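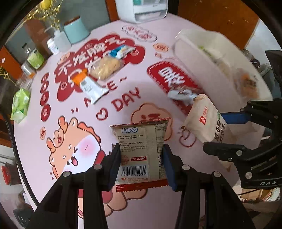
Valeriano Calvo
Senior Lecturer, Retail Packaging and Food Service Studies

Course 3549: Reading and Sorting Small Packaged Foods
Handout 7: Individually wrapped snacks

1. Purpose of this unit

This handout accompanies the second practical class on single-serve foods. Students are expected to have read Handout 6, on bulk and catering packs, before attending. The subject here is the small packet: the wrapped biscuit, the cracker in its own film, the portion that leaves its carton and is handled, stored and offered separately. Such items make up a large part of any hospitality tray or break-room supply, and they are often put away with little attention to what is printed on them.

2. The back panel

The back of a packet carries most of the information needed for sorting. The LIPO packet at the head of this handout is a suitable first study. Its back panel is beige, with a red crimped seal along the top and bottom and the brand at the upper left. The small text includes the words "PRODUCT OF ALPHA INTERNATIONAL", a company designation, a round certification stamp and a red "ISO 22000" label. The barcode is near the bottom.

Students should learn to separate these elements by function. A statement of origin or manufacture tells the reader who is responsible for the goods. ISO 22000 is a standard for food safety management systems; it concerns the way a business manages safety and says nothing about flavor, freshness or nutritional value. A barcode identifies a product to a scanner and should not be used by eye to draw conclusions about quality.

Where the print is too small to read with comfort, use the bench magnifier. Do not guess at a partly legible line. Write "not read" in the record and continue.

3. Wrapping and seal

Two kinds of outer appearance are considered in this unit. The first is the packet with crimped ends, as in the LIPO example. The second is the paper-wrapped pouch, such as the kraft-colored biscuit pouch, whose dark Chinese lettering ends in 饼干 (bǐnggān, biscuit). Students who do not read Chinese should learn this pair of characters, as it appears on a great many packets and allows biscuits to be placed in the correct group without opening them.

Seals are to be examined before anything else. Run a thumb lightly along each crimp – without bending it – and note any gap, crease or lifted corner. A packet with a doubtful seal goes to the reject tray whatever its printed date.

4. Setting out the table

Packets are laid out on a clean cloth before sorting. A plain cloth is easier for beginners. A printed one, such as the light pink cloth with its red characters, cartoon figure and "NICE DAY" lettering, is more typical of a festive or family table, and small packets are harder to pick out against it. Both conditions will be met in the practical class.

The order of work is as follows.

Clear a strip at the front of the table for finished groups.
Turn every packet so that its back panel faces upward.
Group by type of food first, and by maker second.
Stand cartons and boxes at the far side, with their labels readable from the working position.
Return each packet to its group as soon as it has been recorded.

Pick up a packet by its edges. Pressure on the flat faces breaks crackers and thin biscuits, and the damage is seldom noticed until the wrapper is opened.

5. Storage after sorting

Sorted packets are placed upright in the shallow Kettler trays, back panels toward the rear. Trays are to be filled to no more than 80 percent of their width so that a packet can be withdrawn without dragging its neighbors. The Skilari lidded bins are reserved for the reject group and must not be used for stock.

6. Preparation for the next class

Each student is to bring 2 individually wrapped foods from different makers, unopened. Complete one record sheet for each, covering the maker, type of food, type of seal, certification marks and any text not read. Sheets are collected by Telmo Lorente in the Tolton laboratory at the beginning of the session. Foods containing nuts must be declared at the door and kept on the side bench.

The July resit uses the same record sheet. Section 3 of this handout will be examined in practical form.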